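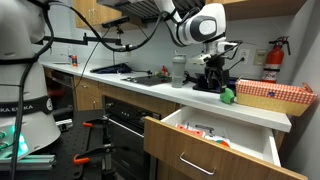 How many times does somebody have to show a robot how to put a fork away before it can do it alone?

More times than you'd guess, and the number matters less than how different those times are from each other. At Kukico, a small outfit in Destville that collects demonstrations for household robots, the working figure for one chore is 2000. A hundred of those will be thrown out. The rest get fed to a learning system that has never seen a fork and has no opinion about where it belongs.

I went to Kukico in September because I wanted to see where this stuff comes from. I'd read plenty about the models (everyone has), but the examples they learn from always get half a sentence, as if they'd drifted in through a window. Somebody has to make them. In Destville the somebody is mostly Daichi Ishida, who has been steering robot arms through kitchen chores for two years and who handed me a cup of very strong tea before I'd gotten my coat off.

The kitchen is a proper one, with light wood cabinets, a long white counter, a sink, an induction cooktop and a black oven underneath. There's a gingham-checkered basket at one end that I'd happily have in my own house. And then there's the robot, big and white and round-shouldered, with teal lights glowing down near its base, and an arm that comes in over the counter from above. In front of the lower cabinets, where you or I would stand to cook, there's a black table covered in a grid of threaded holes, with a couple of orange-handled clamps on it. I kept wanting to put my tea down there. I was asked, kindly, to stop wanting that.

Daichi's job is called teleoperation, and it's simpler than the word. He holds a pair of handles in the next room, watches the camera feeds on a screen, and the robot copies his hands. Everything gets saved: what the cameras saw, where each joint was, how wide the gripper was open. One run through one chore is an episode, and an episode of the drawer chore lasts as long as it takes to pick one thing up off the counter, carry it over and let go of it inside.

"People think I'm teaching it," he told me. "I'm doing the dishes very slowly and somebody's writing it down."

He's good at it! I hadn't expected it to be a skill, but watch him for ten minutes and then try it yourself. My first attempt, I came down too fast, pinched the edge of a spatula and sent it skidding toward the sink. My second was worse. On my third I got the thing into the drawer and let out a noise I'm glad wasn't recorded, and Daichi marked the episode as usable, with a note that the operator had paused for a long time over the counter. The pause is a problem, it seems. If enough people hesitate in the same spot, the robot learns to hesitate there too, and it'll hang over a spoon like it's reading a wine list.

So there are house rules, taped up by the operator's chair in the next room. Don't stop in midair. If you miss, go again in the same episode and don't start over, so the system gets to see what recovering looks like. Don't use anything you know that the cameras can't see. That last one took me a while. Daichi had set the kitchen up that morning, so he knew there was a spoon behind the tall shaker bottle, and he could've reached straight for it. He made himself move the arm until the camera could find it first. "If I go there blind, it learns to go there blind," he said. "Then one day there's no spoon."

Between episodes, the kitchen gets changed. This is where the hours go. Daichi pulls a card from a deck and does whatever it says: shift the basket, crumple the cloth, swap the utensils, open the drawer all the way or only half. The deck was the idea of the people at Ogura, who train the models on Kukico's recordings and who had noticed something embarrassing in an early batch. The robot was wonderful with the drawer in the morning and hopeless after lunch. Whoever was on shift had been putting the bottle back in the same place every time, tidy soul that they were, and the system had decided that the bottle was how you found the drawer. Move the bottle, lose the drawer. They threw out a whole month of work over that, and Daichi still winces when it comes up (I brought it up twice, sorry Daichi).

After that they got serious about mess. I grew up in a house where things went back where they lived, so it gave me a little twinge to watch a grown man walk up to a counter and rumple a cloth on purpose, step back, look at it, and rumple it some more. He says you can't trust yourself to be random. Left alone, he puts things where he'd like to find them. That's what the cards are for.

I asked about the competition, and he shrugged and told me about Stostov, where he used to work. Over there they paid by the episode. You can imagine. Operators found the easiest object and the shortest path and did it all day, and the counts looked terrific, and what came out the other end could pick up one particular mug beautifully. Kukico pays by the hour and has a reviewer go through the day's recordings at 7 in the evening, when the shift is done. I sat in on one of those sessions. It's a strange kind of television. Reach, grip, carry, drop, next. The reviewer had her feet up and a bowl of noodles on her lap, and she'd flick an episode into the bin without missing a bite: camera dropped out, gripper closed on nothing, somebody bumped the drawer with their elbow and nudged it along.

What surprised me was how many of the ugly ones she kept. I pointed at one where the arm had fumbled a whisk, set it down, turned it and picked it up again by the handle, and said surely that's a dud. She shook her head and kept it. She'd trade any number of perfect pickups for that one, she said, and could the operator please fumble some more whisks.

I did one last run before I left. Daichi pulled a card, moved two things on the counter, pulled the drawer wide open and went back to his screen to watch me. I took the handles. There's a half second of lag that your hands forgive after a while, and by then I'd stopped looking at the arm as a machine and started feeling it as a very long, slightly stupid sleeve. I went down, closed on a teaspoon, lifted, didn't pause (I really tried not to pause), and swung it over. It landed on top of the pile with a clatter I could hear through the wall.

Daichi typed something. I asked if it was a keeper and he said the reviewer would decide, and did I want to do another, because there were 7 cards left in the deck and his tea was getting cold.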